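Thaler Bakery Equipment Support
Ticket: Retarder-proofer running warm overnight, croissants leaking butter
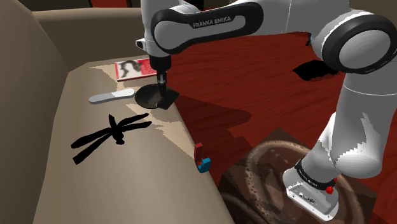

Computer render: Franka Emika robot arm and beige couch

Status: Closed
Opened: 2024-03-26
Customer: Tosska Bakery
Reported by: Natalina Monti
Assigned to: Tadeo Aravena
Unit: Thaler roll-in retarder-proofer, single door, Rurkex controller
Priority: High (customer is baking every day)

Problem as reported

Natalina Monti:
We load shaped croissants and pain au chocolat in the afternoon, the cabinet holds them cold overnight, then it switches to proof before the bakers come in. For the last week the croissants have been too far along when we open the door. They are flat at the shoulders, the layers are sliding and there is butter on the parchment. When they bake they fry on the bottom and come out greasy with no honeycomb inside.

Nothing has changed in the recipe. Same flour, same butter (Ureo sheet butter, the one we have used since October), same yeast. The display shows the right temperature every time we look at it. Brioche in the same cabinet is a bit big but we can sell it. The croissants we can't.

Could it be the butter? One of my bakers is sure it's the butter.

First reply

Tadeo Aravena:
Thanks for the detail. Butter on the parchment before baking nearly always means the dough got warmer than the butter could take, so I would like to rule the cabinet out before you change suppliers. Please send or confirm the following:

- Program name and the set points for the hold stage and the proof stage
- Time the hold stage ends
- Whether the trays at the top, middle and bottom look the same
- Whether the door is opened during the hold
- A reading from a separate thermometer, left in the middle of the cabinet with the door shut, next to what the display says at the same moment

For tonight, please set the proof stage to start one hour later and lower the proof set point by 2 degrees C. It won't fix anything but it may save the morning batch.

Customer reply

Natalina Monti:
Program is "Viennoiserie overnight". Hold is 3 C. The proof stage has the same settings you gave us at installation and I checked them against the sheet taped inside the office cupboard. They match.

Top and middle trays are worst. Bottom is better but not right.

The door does get opened. The evening person puts in a rack of rolls after the croissants are already in there. We have always done that.

I only have an oven thermometer and a meat probe here. Will the meat probe do? Amancay Navarrete is on the early shift and can take readings, please copy her.

Tadeo Aravena:
The meat probe is fine if it reads low enough. Put the tip in a glass of water and leave the glass on the middle shelf for at least an hour before reading. Check it in ice water first so we know how far off it is. Amancay is now copied.

Overnight results

Amancay Navarrete:
Ice water first: the probe read zero, so it looks good.

Glass of water in the middle of the cabinet, read at the end of the hold stage before it switched over. Display said 3. Probe said 8. I shut the door, waited, and did it again with the same result.

Croissants were a little better with the later start but still soft. We baked half the rack and put the rest in the walk-in to see if they would firm up. They did, sort of. The butter had already broken into the dough so the bake was bready.

Also the fan is running and I can feel cold air at the back, so I don't think the cooling is dead.

Tadeo Aravena:
Useful, thank you. The cabinet is cooling but it is stopping too early. The controller believes the air is at set point when the product is well above it. With dough at that temperature all night the yeast keeps working, and by the time proofing begins the croissants are most of the way there. The same error would make the proof stage too warm, which fits the butter.

So either the air sensor is reading low or it is sitting somewhere colder than the rest of the cabinet. Could someone look at the sensor? It is a thin metal rod on a gray lead, upper back wall, left of the fan cover as you face it. It should be held in a plastic clip with open air all the way around it. Please switch off at the wall before putting a hand near the fan cover.

Amancay Navarrete:
Clip is there but snapped. The rod has slipped down behind the fan cover and is lying against the metal fins. There was frost on it.

Tadeo Aravena:
That's the fault. With the rod touching the evaporator it measures the coil and not the cabinet air.

Temporary fix:
1. Leave the unit switched off at the wall.
2. Draw the rod out gently by hand. Do not pull on the lead.
3. Wipe it dry and let it come up to room temperature.
4. Fasten it to the stub of the old clip with a cable tie, with the tip pointing down and clear of the wall and cover.
5. Switch on, run the cabinet empty until it reaches hold temperature, then repeat the glass of water test.
6. Return the proof stage to its original start time and set point.

I am sending a replacement clip and a new sensor. The sensor may be fine, but moisture can get into the end of these when they ice up and I would sooner change both in one visit.

Internal note, Telma Jara (parts):
Clip and sensor picked and boxed. The clip on this cabinet is the older clear type, which goes brittle. Sending the black one. Ibrahim Ezeani has a call near the customer and will fit both.

Follow-up after temporary fix

Natalina Monti:
Amancay tied it up as described. Display 3, probe in the glass 3. This morning's croissants held their shape and the parchment was clean. They needed the full proof time, so we ran late because the bakers had got used to them being ready early. Fine by me.

Two questions. Should we still keep the rolls out of there during the hold? And do we need to throw away the dough we made this week? There is a batch laminated and frozen.

Tadeo Aravena:
Rolls: loading them later is all right if they go in cold. If they come straight off the bench at room temperature they warm up whatever is already on the rack, and the top trays get the worst of it. Chill them in the walk-in first, or load both racks together.

Frozen dough: if it was laminated and frozen without going through the cabinet there is no reason to discard it. Proof and bake a tray as a test. Anything that sat in the cabinet overnight on the bad readings and was then frozen will have weak layers. Some bakeries roll that kind of thing into a morning bun where it doesn't show so much, but I'd leave the decision to you.

Site visit

Ibrahim Ezeani:
Fitted new sensor and clip. Removed cable tie. Old sensor tested in ice water, slightly low but within tolerance. Kept it off the unit anyway. Cleared ice from lower fins, cleaned the door gasket (flour packed in the bottom corner, door was not pulling fully tight there). Checked display against my own thermometer at hold and at proof, both in agreement. Showed Amancay how to check the clip with the fan cover on.

One more thing for the file – the rack was being pushed in hard enough to hit the back wall. There is a dent in the wall just under the sensor position. Asked customer to set the floor stop, which was folded up.

Natalina Monti:
Floor stop is down now. Butter is staying put and my baker has gone quiet about Ureo. You can close this.

Tadeo Aravena:
Closing. If the display and a glass of water disagree again, please reply to this ticket and it will reopen.

Resolution: Air sensor displaced onto evaporator after clip failure. Sensor and clip replaced, gasket cleaned, floor stop set.
Parts charged: None, covered by service plan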